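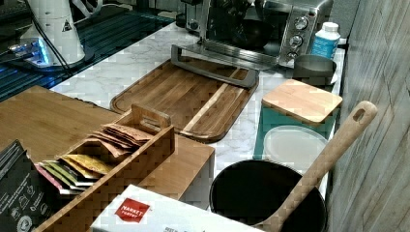

Section 4. Setting up the whelping box and the first night

Read the whole section before you open the hardware bag. The leaflet packed with the Culard box says it goes together in 8 minutes with no tools. It doesn't. Allow an evening, and do it at least two weeks before the due date so the bitch has time to get used to it, or to let you know she'd rather have the closet.

4.1 Choosing the spot

1. Pick a quiet room with a door that shuts. The leaflet suggests "the heart of the home." I have yet to meet a bitch who agreed.
2. Check the floor for drafts at dog height. Get down there yourself and stay a few minutes.
3. Leave room to walk along at least two sides.

Note: The box is sold as fitting all medium breeds. Measure your bitch stretched out on her side, nose to hock, and compare that with the inside of the box, since the figure printed on the carton is for the outside.

4.2 Putting up the walls

1. Lay the base panel flat with the slots facing up.
2. Stand the back wall in the long slot and press down until it stops.
3. Fit the two side walls. They are marked L and R. On the first box I bought, both were marked L.
4. Slide the front wall in last, with the low doorway facing the room.
5. Push in all 16 corner pins. If you come up short, don't make do with 12. Write to the seller and wait. 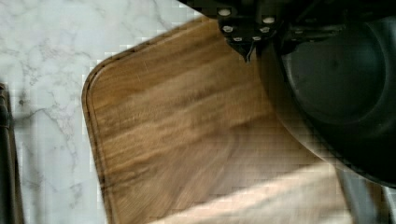

6. Lean on each wall with your full weight. A wall that shifts for you will shift for her, and she'll be turning circles at three in the morning.

Caution: Do not use glue or tape on the corners. She will chew at whatever she can reach.

4.3 Fitting the pig rails

The rails keep a puppy from being pinned between its mother and the wall. Culard calls them an optional comfort upgrade. Treat them as part of the box.

1. Screw the brackets to the inside of each wall, using the lower row of holes for small breeds and the upper row for anything bigger.
2. Set the rails on the brackets and tighten by hand.
3. Roll up a bath towel to the thickness of a newborn and push it under each rail all the way along. If it jams anywhere, move the rail up. 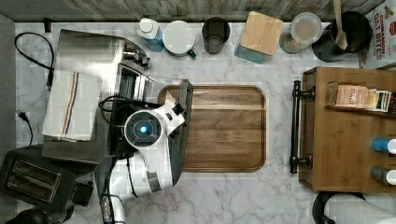 4. Check the screws again after a day. The supplied ones work loose, whatever the packaging claims about self-locking.

4.4 Heat

You may have been told to buy the Allance heat pad with the phone app. I've tried it. The app reports the temperature of the pad, and the puppies are not the pad. A plain room thermometer laid at puppy level, out of the bitch's reach, will tell you more.

1. Put the pad under one end of the box only, so the pups can crawl away from it.
2. Run the cord outside the box, through the notch in the back wall.
3. Switch on the day before you expect to need it and read the thermometer morning and evening.

Warning: Never leave a pad bare under newborns. Cover it with a fitted fleece and check by hand that no spot feels hot.

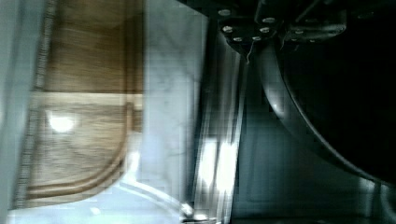 Marit Forsberg

4.5 The first night

1. Weigh each puppy once it's dry and write it down on paper. Phones go flat.
2. Put a different colored collar on each one and note the color beside the weight.
3. Change the bedding when it's wet. The "three-day" liners did not last until breakfast here in March.
4. Call your vet if a puppy won't nurse or feels cool to the touch, or if the bitch strains hard with nothing to show for it. Don't go looking for a second opinion online first.

Scales are covered in Section 5.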